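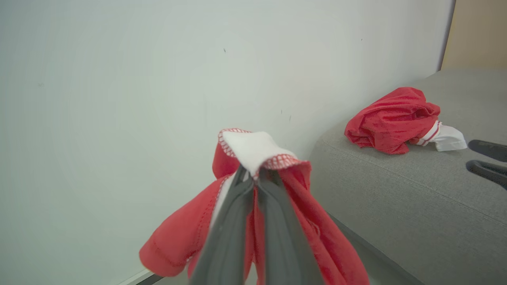
Two-finger grip on red cloth, with more red cloth on the grey upholstery.

1/ Working rules for two-arm cloth handling, as we have them at Arnemness now. They replace the Golon sheet, which was written for boxes and never suited fabric. Comments welcome, particularly from anyone running a different finger shape.

2/ Scope. Soft goods only: clothing, towels, bedding. Anything with a rigid insert goes under the old sheet until somebody rewrites it. Shoes are out entirely.

3/ Grip point. Take a doubled layer where one is on offer. A collar, hem or cuff holds its shape better than a single layer of body fabric, and the wrist camera can find an edge more easily than a fold. Trim in a contrasting colour helps.

4/ If the first pinch takes in furniture fabric as well as the garment, open fully and start again. Do not drag. Log it as a missed grasp, even if the retry is good.

5/ Lift height. Raise until the lowest part of the cloth is clear, then stop. Chairs are the usual trouble: a hem draped over a seat edge looks clear from the head camera and isn't. Check from the wrist view before any sideways move.
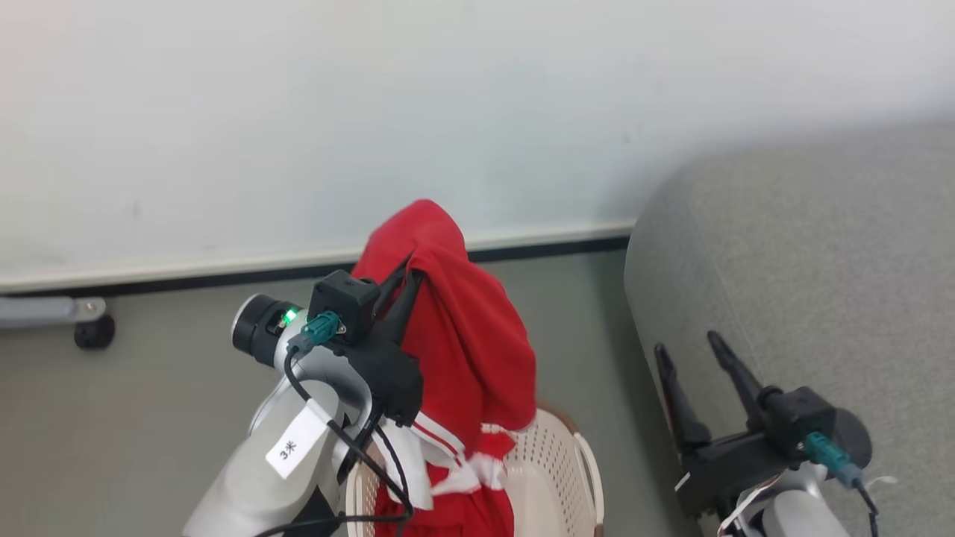 6/ Idle arm. When one arm is holding, the other stays open and outside the cloth's swing. It does not park on top of the work. An arm that is about to take a handover may come closer, at handover speed only.

7/ Cables. Connector seated, cable following the arm, enough slack for full wrist rotation and no more. Look at both arms before the first run of the session and again after any fault stop. Dumlao asked whether a photo is enough. No. Put a hand on the connector with the arms powered down.

8/ Labels. Every arm carries one, and handwritten is fine. It must still be readable at the end of the session. When an arm is swapped, the label and the log change together.

9/ Background. Leave ordinary furniture in place. We had a rule about clearing everything within reach and dropped it in December. What must be cleared: loose paper, drinks, anything with a cord.

10/ Fixed furniture stays fixed. Anything on casters gets its position checked between runs, brakes on if it has them. A chair that has crept a little changes the approach, and the log won't show it.

11/ Start pose. Both grippers open, fingertips short of the cloth, garment inside the wrist view before the arm moves in.

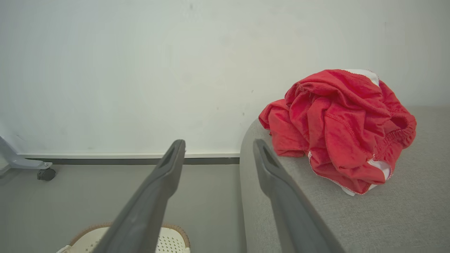 If the garment is outside that view, reposition the arm. Don't reposition the garment by hand once the run has started. A hand in the workspace ends the run, and the run number is not reused.

12/ Service. Finger pads are inspected every 640 grasps and replaced at 3,000. The draft had 2,000 for replacement. Lornov argued for the higher figure and the wear records supported it. Inspection interval unchanged.

13/ Faults. Log the grip point, which arm, and whether the cloth was held or released at the stop. "Cloth problem" is not an entry.

14/ Still open: elastic. A stretched waistband can pull out of the fingers on release and we have no agreed opening speed for it. Current practice is to bring the arms together first, then open one. That stays a note until it has been tested properly.

15/ Also open: whether rule 4 should apply to bedding, where some contact with the mattress is hard to avoid. I lean towards a separate limit.

16/ Next revision goes up on Saturday. Send changes against the post number, please, one change per message.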